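Home > Money and Government > How Countries Borrow

Topics Maps Timelines Word list Teachers

Reading time: 3 minutes

What is a government bond?

A government collects money through taxes and spends it on things such as roads, hospitals and schools. In some years it spends more than it collects. The gap between the two is called a deficit. To fill the gap, the government borrows.

The usual way to borrow is to sell bonds. A bond is a written promise. The buyer hands over money now, and the government promises to pay it back on a fixed date. Until then it also pays the buyer a little extra, called interest.

Take a small country called Movaldale. Last year it collected 2,556 million crowns in taxes and spent 2,915 million. Its deficit was 359 million crowns, so it sold bonds worth that amount. Some were bought by banks and some by pension funds. A few were bought by ordinary savers such as Obaidul Gazi, who chose a bond that lasts nine years.

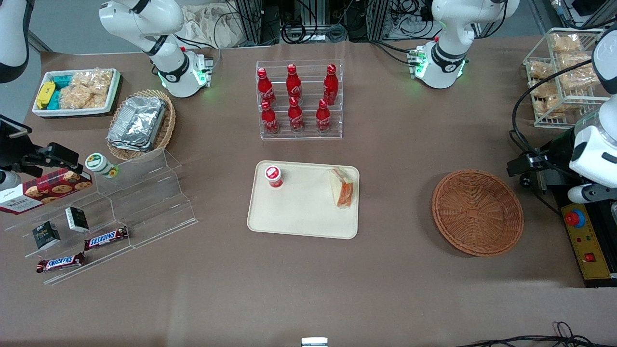 Snacks and drinks on a brown tabletop. In many countries, shoppers pay a tax on things like these.

The total of all the money a government still owes is its debt. Deficit and debt are often mixed up. A deficit is measured over one year. Debt is everything left unpaid from all the years so far. Movaldale's debt is now 1,491 million crowns.

When a bond reaches its end date, it is said to mature. The government must then repay the full sum. It can use tax money for this, or it can sell new bonds and use that money to pay off the old ones. The second method is called refinancing, and it is very common.

Interest is not the same for every country. If lenders think a government will pay on time, they accept a low rate. If they are worried, they ask for a higher one - and a higher rate makes the debt more expensive to carry. A government that misses a payment is said to default. It may then have to agree new terms with its lenders, such as more time to pay.

Words to know
Bond: a promise to repay borrowed money on a set date
Deficit: the amount by which spending is greater than income in one year
Mature: to reach the date of repayment

Written by Ga-eun Yang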